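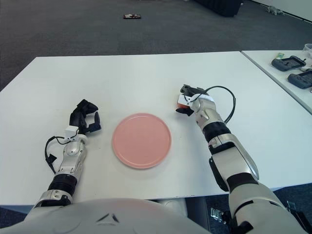 Progress report to Flurnus, January 2024
Stalto manipulation software, second reporting period

Summary

The planner is in better shape than it was at the last report. Perception is not, and I would ask the reader to weigh the headline success figure with that in mind. We are on budget and behind on two of the deliverables, both of them on the vision side.

Work since the last report

The old motion planner, which treated each arm as a separate problem and then checked for collisions afterward, has been retired. Its replacement, Hubáček, plans both arms together. It is slower per query and fails less often. Whether that is a good trade depends on how often the arms need to share space, and on our current tasks the answer is seldom. I supported the change in the proposal and still do, but the case for it rests on tasks we have not started.

The logging tool (Vultetti) now records joint states, hand commands, camera streams and operator input against a single clock. Before this we were lining up logs by hand, and I no longer trust any timing result we reported from that period. Those results should be left out of anything Flurnus publishes.

We have 3854 recorded episodes. That number has been quoted in meetings as if it measured progress. It measures disk use. A large share are near copies of each other, with the same plate, the same table and much the same starting pose, and a policy trained on them learns our table very well.

Evaluation

We ran 226 autonomous trials of the plate task with the software frozen. Of these, 131 finished without an operator stepping in. The previous report gave a higher rate, but those trials were run while people were still changing parameters between attempts, so the two figures should not be put on one chart.

Most of the failures fall into three groups. The plate pose estimate drifts when a hand comes close to the rim. The grasp check reports a hold when the fingers have closed on nothing. The planner times out, gets called again with the same inputs, and times out again. The last of these is a plain bug and has been fixed. The first two are not bugs in that sense and will take real work. 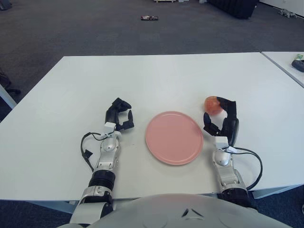 The grasp check deserves more space than I gave it last time. It decides whether an object is held from finger positions and motor current alone, and it was tuned on stiff objects of one size. The ball is a fair test of it: small, orange, held between the fingertips and thumb of the right hand, with the left hand half open on the other side of the plate. A closing threshold that suits one object can easily be wrong for the next. Adding a camera check on top sounds like the obvious answer, and it was suggested at the review, but the fingers hide much of the object at the moment we most want to see it. I would sooner fix the current signal first and find out how far that gets us.

Simulation results look much better than the numbers above. I have left them out on purpose. The simulator has no cable drag and its contact model is generous, and we have yet to show that a gain there predicts a gain on the robot. Until we have that comparison I don't think the simulated figures should be used to support a decision.

Open items

The retry logic has 11 open tickets against it, several of which contradict each other. Somebody has to decide what the arm should do after a failed grasp before any more code is written.

Calibration between head camera and hands is still done manually. The automatic routine works on some runs and gives confident nonsense on others - we do not yet know how to tell the two apart from its output.

Documentation for Vultetti is partial. Recording is covered, playback is not.

Plans through May

Fix the grasp check and rerun the frozen evaluation with the same protocol. Add at least one task in which both hands have to work over the same spot, so that the new planner is tested on what it was built for. Stop collecting plate episodes unless something in the setup has changed.

I am not asking for additional funds in this period. I am asking that the language task planned for spring be moved back until the grasp check can be relied on.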